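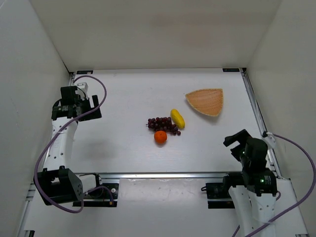 12/8/22 – produce set, bench 2

Layout for the fruit-into-basket task, first version. Items on the white surface: grapes, the orange fruit, the yellow piece, the woven tray. Grapes near the center, orange fruit in front of them, yellow piece on the diagonal at their right, tray farther right and toward the back. Start every run from this arrangement until Kavitha signs off on the second one.

Grapes: pick up by the body of the bunch. The stem on the left end is short and thin and I don't want it used as a handle. The end grape at the lower right sits a little apart from the rest, so count the bunch as placed only when that one is over the rim too.

Orange fruit: it is very close to the bunch, touching or nearly. Left that way on purpose. If it rolls when the grapes are lifted, write down where it stops and go on with the run. Do not put it back by hand.

Yellow piece: Pin-yu logs it as squash, Robel has it as banana in the October sheet. From now on it is "yellow, long" in all sheets. I will fix the old entries when I get to them.

Tray: the shallow one with the braided rim, point facing left. Zewditu prefers the deeper Jemal basket, which holds everything with room to spare. The shallow one is harder to fill and I would like numbers for it before we change. Open question whether all three pieces fit flat in it – my guess is yes if the grapes go in first, at the wide end.

Order for now: grapes, orange fruit, yellow. Bảo Khương wants yellow first as a comparison. Fine, but as a separate block with its own sheet.

Plan is 24 runs per order. Total for the produce set stays at 200, the remainder go to the second layout. Almost 470 lines in the combined log already, so please start a new tab.

Surface to be wiped between blocks, dry cloth only. The Plonent cleaner left streaks last time.

To do:
– tape marks for the tray corners (me)
– rename items in the log (me)
– second layout sketch (Kavitha)
– ask Rernmont about a spare tray, same weave

Clenthorpe bench notes – questions to Zewditu Assefa – Back to top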